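Ollow Opens Up Its Simulated Grasping Set, and I Get to Tell You About It

Skerport, July 28, 2023
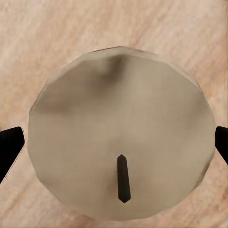 Simulated top view from the Ollow set, with the gripper's two fingers on either side of a round object on a wooden surface. Render: Ollow

Hi everyone! I'm Réka Somogyi, I run the data side at Ollow, and I asked to write this release myself because I've been itching to talk about it for months. As of this morning our first collection of simulated grasping examples is open to any lab, school or company that wants to train on it. It holds 686 episodes, and all of them were driven by a person at a desk in our Skerport office.

We call the set Golletov, after the street where we had our first office (terrible heating, great bakery). Every episode is one try at picking something up. A person steers the simulated arm with a hand controller, and we save what the camera view showed along with every motion command. The learning system then studies those pairs and works out how to move when it gets a similar view.

Why do it in simulation? Mostly speed! When an operator fumbles a grasp, one key press puts the object back and off we go again. We can also swap the tabletop or nudge the starting position between tries, and that gives the model a lot more variety than we'd ever have the patience to set up by hand. The shapes are pretty plain, I'll admit. We kept the geometry simple so the whole thing would run on an ordinary office computer, and I'd make the same choice again.

The close-up views from above turned out to be my favorite part of the job. So much of a good grasp comes down to the last little stretch, when the fingers are near the rim and a tiny sideways shift matters. Our operators got really picky about that stretch, and I'm glad they did.

Four people did the driving: Teodor Nedelcu, Gergely Pálfi, Máté Kelemen and me. We recorded over 11 weeks, finishing in June, and then spent longer than I'd like to say arguing over labels. Failed tries stayed in, marked as failed.

"I wanted the misses in there from day one," says Máté. "If you only show the model clean grasps, it has no idea what to do when it comes in crooked. Réka and I went back and forth on it, and I'm happy to report that I won."

(He did win. It took him two lunches.)

The first outside group to try the set was Bodnár, a small automation shop that builds sorting stations. Rogério Seixas and his team there had an early copy and sent back a long list of notes, most of them about our file naming, which was a mess. We've fixed that. "It was easy to get going once we knew what the folders meant," Rogério told me.

Next up is a second batch of 200 episodes with more cluttered tabletops. I don't have a date for it yet and I'm not going to make one up.

Golletov is free for research and teaching. Commercial users can write to us for a license, and the terms are short enough to read over coffee. Questions, bug reports and requests for odd objects are all welcome at the Ollow data desk.

About Ollow
Ollow makes training data and simulation tools for robot arms. We're based in Skerport.

Press contact: Réka Somogyi, Ollow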